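Can a robot clear the kitchen table yet?
12 replies

pakau_fan
I've been playing with tidy-up tasks in simulation all November and I'm hooked! Plates, mugs, a can of Spam, two crates. The arm hangs over the table, so it can reach down into a crate from straight above.
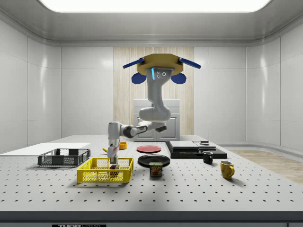
Reply 1 – vnyberg
Love it, but a sim is kind. Try a real mug with a greasy handle. My shop arm dropped 26 parts out of 200 last week, and those were all the same shape.

Reply 2 – cokeck
Disagree with Valter. Most chores are just pick up, put down. If it can sort crates, I'd let it loose on my kids' toys tomorrow!

Reply 3 – vnyberg
And the plates? Flat on a table, thin rim, nothing to grab from above.

Reply 4 – pakau_fan
Fair, plates are my next headache – I'm going to try tipping them up at the edge first. Will post how it goes.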